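Suvance Street Sensors – for towns that want to listen a little better

Suvance is our small, weatherproof sensor for lamp posts, bus shelters and car parks. It keeps an eye on air quality, noise and footfall, and sends its readings to the council's own dashboard, where anyone in the office can make sense of them over a cup of tea. We first put it up in the Grerier district, and we have been fussing over it ever since!

Each unit clips on with 4 screws, runs for 30 days without mains power and comes in grey or green. Njoroge Shemweta looks after new orders and is always glad of a chat, even if you are only at the wondering stage. 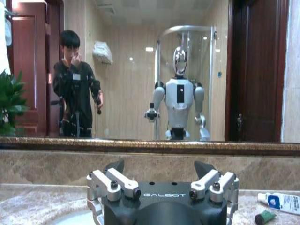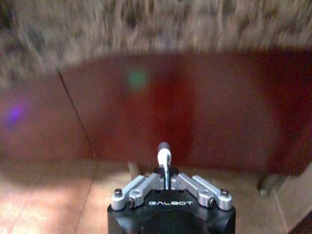
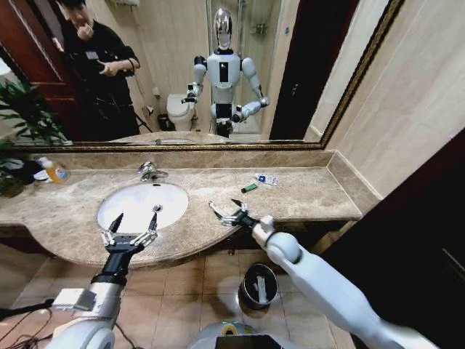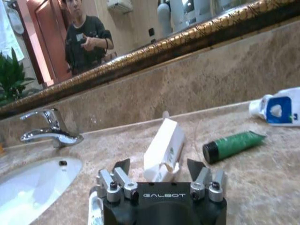

A starter pack holds three sensors, one gateway and a year of the dashboard, which is plenty for a high street or a market square. Larger packs go up to 59 sensors, and you can mix the colours as you please. If your town already has a network from another supplier, do tell us when you write – Yến Cao has spent many a long November evening getting older kit to talk to ours, and she rather enjoys it.

Prices were last updated in February 2018. Delivery is included, fitting is extra, and spare brackets can be added to any order.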